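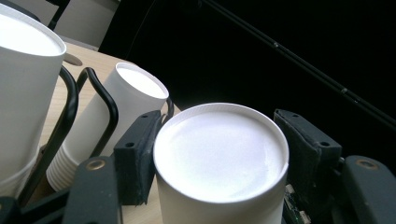
Ticket 2939: cup cell, fingers letting paper cups slip

Reading time: 2 min
Print | E-mail this page
Search tickets Go

Opened by Asabe Okonkwo, Monday, March 13, 2023
Machine: Zondine gripper, cup cell

Asabe: Cups slide down between the fingers on the lift. Closing harder dents the side. Foam pads look tired to me.

Thắng Cù: Lovely one, this! Had the pads off both fingers and the left one was glazed right along the inner edge. Fitted new pads from the Voltmont box (part 2218, there are 4 left on the shelf). Then I checked the two brass-ringed screw holes, one on each base plate, and cleaned the dust out of them while I was there.

Asabe: Still slipping, but less. It goes now if I tip the cup.

Thắng: Aha! Right finger was sitting 2 mm low. Slackened it, squared it up against the left, nipped it tight again. Gripping just below the rolled rim now, both sides square on, and I'm really pleased with how gently it holds.

Hạnh Ông: Please put the new closing width in the settings sheet, the old one is for the worn pads.

Thắng: Done. Leaving this open until Quang has run a full stack on the late shift.

Status: waiting on Quang Nông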